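Cups, cloth and board - table notes, continued

Went through the sleeve of paper cups again before lunch. Box says 508, but the top sleeve was short when it reached Erkau, so I stopped trusting the label. Pulled 11 with soft rims and put them in the recycling. The rest are usable. Stored rim down they keep their shape better than nested, at least over a weekend, and they take up more shelf than I would like.

Wiped the tabletop with the Zotex spray. It lifts pencil but leaves the older marks alone. Not worth sanding this year.

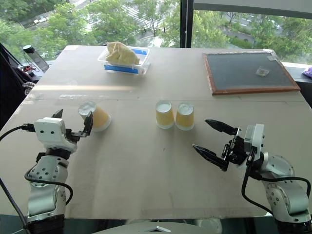
Erkau, July

Three of the yellow and white cups out on the table, all upside down, two together near the middle and one off to the left. The left one sits a bit tipped. Check the rim before using it again.

The yellow cloth stays in the clear container with the blue tape, at the back. It bulges over the top however I fold it, so either a smaller cloth or a deeper container. Parri has one listed that is 4 cm taller - ask for the price with the next order.

Dark board with the brown wood frame goes flat in the far right corner. Tried it leaning on the wall last month and it slid twice.

Still to do:
Flelesero tape order, 2 rolls, blue
Second sleeve of cups, check rims
Felt pads for the table legs, over a month late now
New label for the cup shelf - the old one still says lids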